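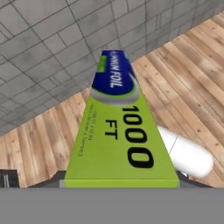 The simulation half of our club project is in decent shape, so I am writing down the settings before I forget them. The task is the same one we will run at the Derkeck student round in June: pick household packages off the floor and put each one in the right bin. We score 10 points per correct bin and lose 2 for a drop.

Long boxes are the problem. A foil box is easy to close on because it is narrow, but if the fingers land near one end, the far end swings when the arm lifts. Our planner, Edoslow, used to pick the grasp point from the visible face alone. From the wrist view a box held lengthwise tapers a lot, and the estimated center came out too close to the gripper. I now fit the full box model first and take the midpoint from that.

Other changes this week:

Finger friction is down to a value closer to our printed pads. The old one let us get away with bad grasps.

Closing speed is halved for the last 9 mm.

The floor texture is wood plank instead of flat gray. The segmentation did worse for a day, then better after retraining.

White cylinders are still confused with each other. A paper towel roll and a canister look the same to the classifier when no label is showing, and I have no fix for that yet.

I ran 30 trials with the foil box after the midpoint change and had two drops, both with the box starting against the wall. The wall case needs its own approach angle – Kwok, our older planner, had one, and I will port it over next.

Posted February 2020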